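Week 4 handout - setting up a sorting station
Unit 2208, Workplace Organisation. B. Aguirre

Quick notes only, full version is in the Darkbridge reader.

Recap from last wk: one surface, one job. If the bench is also where people leave their keys, it's not a bench anymore.

Layout
- table in the middle, tray one side, bin the other
- tray for items still to be looked at. Low rim so you can reach in
- bin for finished items. Deep, thick rim, nothing stacked on it
- tray and bin different colours. Sounds minor, isn't - see the Carkska reading on mis-sorts

Bench height: 915 mm for standing work. Leave 200 mm clear at the front edge where you can.

Clear-down
Before every run the top is bare. No pens, no labels, no coffee. Tray and bin emptied too, otherwise your count is off before you start. Wipe with a damp cloth, dry it, check for grit. Scuffs are fine, sticky patches are not.

Timing exercise (pairs)
One sorts, one times. 60 items, mixed. Swap sides and go again - left-handers usually find the second layout quicker. Write down both times even if teh first was a mess.

For Friday: read Jang ch. 3, skip the bit on conveyor lines. Sketch your own station, label the tray, table and bin. Rough is fine but put measurments on it.
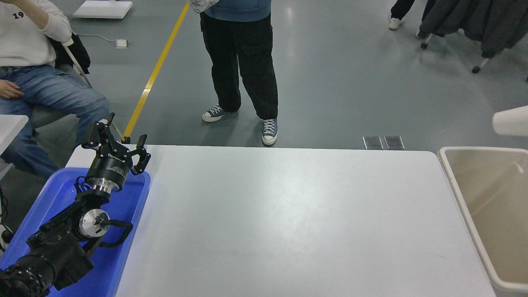
Fig. 1. Station cleared down: blue tray left, white table, beige bin right.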